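How to Prepare Plastic Bottles for Collection

Stostden Household Recycling Guide
Updated 25 Jan 2018

Residents of Stostden may place empty plastic bottles in the blue Orkum bin supplied to each household. Please follow the steps given on this page before setting the bin out.

Step 1. Empty the bottle. Pour any remaining liquid down the sink. Cooking oil must go to the Renaud Street depot – it is not accepted in household drains.

Step 2. Rinse with a little cold water. Hot water and soap are not required.
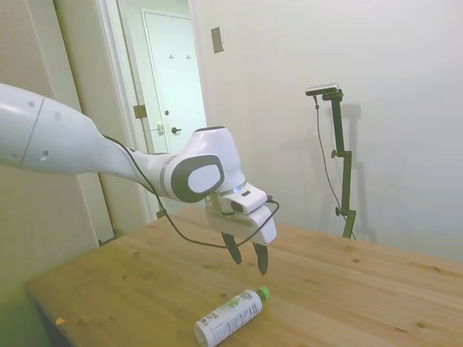
Step 3. Remove pumps and spray heads and put them in the general trash. Labels may be left on. Screw the cap back on once the bottle has drained.

Step 4. Place bottles in the bin without bags. Bottles larger than 5 liters should be taken to the depot.

Step 5. Set the bin at the curb by 7 a.m. on your collection day. Allow 18 inches of clear space on each side. The lid must close fully.

Collections follow the usual schedule through August, when the summer timetable is mailed to all addresses. Apartment buildings with more than 200 units have a separate service and should contact their building manager.
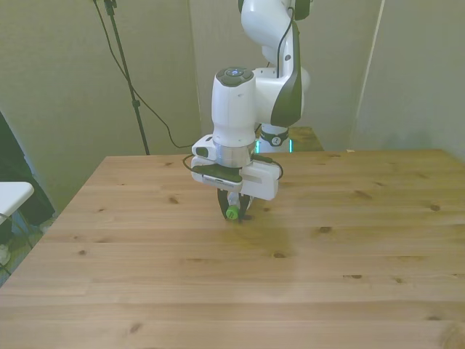

White arm with dark gray panels at a light pine table.

Bins that contain glass, food or garden waste will be tagged and left at the curb. Remove the unwanted items and set the bin out again on the next collection day. Replacement bins may be requested at the depot office.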